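Two-Arm Packing Cells at the Meredith Returns Center: Effects on Operator Work
Project report, Industrial Technology capstone
Department copy, revised December

1. Background

The Meredith site handles returned and mixed retail goods for Brotix. Items arrive in bins without a fixed order and are repacked by hand into cardboard boxes. Before the change, the packing line used one operator per bench. Each operator picked, checked, packed and taped.

The site has since installed cells supplied by Rulteck. Picking and placing are done by the arms. Operators set up the table, release each box, and step in when the controller stops and asks for help. Our project looked at what happened to the operators' tasks. We did not evaluate the arms as a product.

2. Method

We observed 6 operators during the morning block, which starts at 7:30. Each was followed on a manual bench and again on a cell. Tasks were coded on paper using a sheet adapted from our second-year work measurement course. Interviews were held in the break room at the end of the block. The controller log from the Mukow software was exported for the same period and covers 3555 pick attempts.

The log records a stop whenever the controller asks for a person. It does not record why. We matched stops to our sheets by clock time, and a stop with no matching note was coded "unknown."

3. Cell layout

A cell consists of a table in a light gray enclosure with two arms mounted on a bar along the front edge. The open box goes in the center, between the grippers, and the items are set out on the table near it. Items differ in shape and size within a single order. Soda cans, a small bottle and markers can share the table with one box.
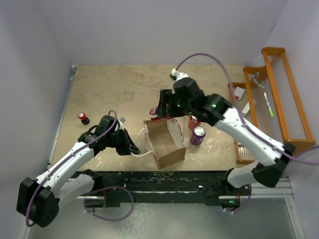 The layout is wrong for the person, never mind the arms, was the first comment from Berenice Cárdenas when she read our draft. Her point was that the mounting bar takes up the edge where a packer would normally stand, so every correction means a longer reach or a walk to the side. We had coded these corrections by duration only. After her comment we went back through the sheets and added a column for reach, but posture had been noted in too few cases to support a finding.

4. Results

The log shows 733 stops in 3555 attempts, or 20.6 percent. Most of the stops we could match were cleared by moving one item and pressing resume. The cause coded most often was an item lying against another item. Thin items were the next most common cause.

On the manual bench, operators spent most of the block handling goods. On the cell, handling dropped and two other tasks grew: watching and clearing. Watching was hard to code. Operators who stood at the cell with no task in hand were counted as watching even when they were talking with a coworker, and the figure is likely too high.

Lifting and wrist motion went down for all operators observed. Walking went up, mainly for those assigned to two cells at once.

5. Interview findings

Of the 6 operators, 4 said they preferred the cell at the end of a long shift. The same 4 said the work was harder to plan. A manual packer chooses when to pause between boxes. On the cell, the pause depends on the next stop, and the operators described putting off water breaks to avoid leaving a stopped cell behind them.

Two operators raised the question of skill. Packing a box tightly with mixed goods took them months to learn, and on the cell they use that skill only when the controller fails. Neither had been asked to help decide how items should be set out on the table. Pay grade had not changed at the time of the interviews.

6. Limits

All observation took place in the morning. Evening staff are newer and may respond differently. The sample is small, and the operators knew which tasks we were timing. Box quality was not checked after shipping.

7. Recommendations

Give operators a say in the order and spacing of items on the table. Add a cause field to the stop log, with a short list that can be filled in at the resume screen. Schedule cover for breaks per cell. Review side access to the table before more cells are installed.

Coding sheets and the interview guide are in Appendix A. The reach column is included there as collected, with the blanks left in.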